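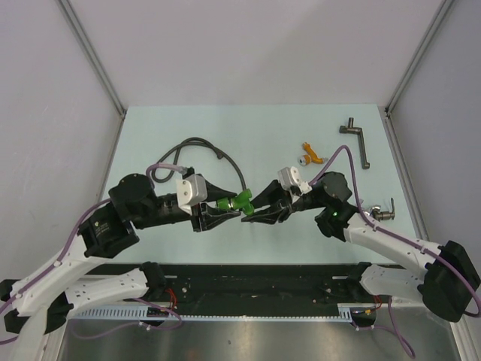
Open Day at Ustevik: The Small Parts Room

August 30, 2025
By a visiting reader

The open day at Ustevik started at the gate, where we were split into groups and given paper badges. Ours went to the small parts room first. It is up one flight of stairs and holds 23 work tables, most of them bare that morning.

We stopped longest at a table with a pale blue top. The piece being handled there was green plastic, shaped like a cylindrical connector, with one end that branches and has flat faces on it. A small orange part lay nearby, something like a bent clip, and a dark gray cable was loose on the table in a wide loop. There were other small items toward the back that I did not get a good look at.

The guide said the room gets through 70 trays on a normal day. Plastic parts come in from Wudarton in bags of 100 and are sorted by color before they go to the tables. Rejects go back in the same bags with a red tag. I asked whether the pale tabletops were chosen to make dropped parts easier to spot, and she said they came with the building.

After that we saw the Daten storeroom, where it was too loud to hear much, and then the packing hall. The tour took 40 minutes. Coffee was served in the canteen, along with poppy seed cake from Wróbel, and the line for it went out the door.

Parking is on the left past the gate. Closed shoes are required upstairs, and bags have to stay in the lockers.

Recent visits
Wudarton molding shop, morning tour
Wróbel bakery open house
August craft fair: what was on the tables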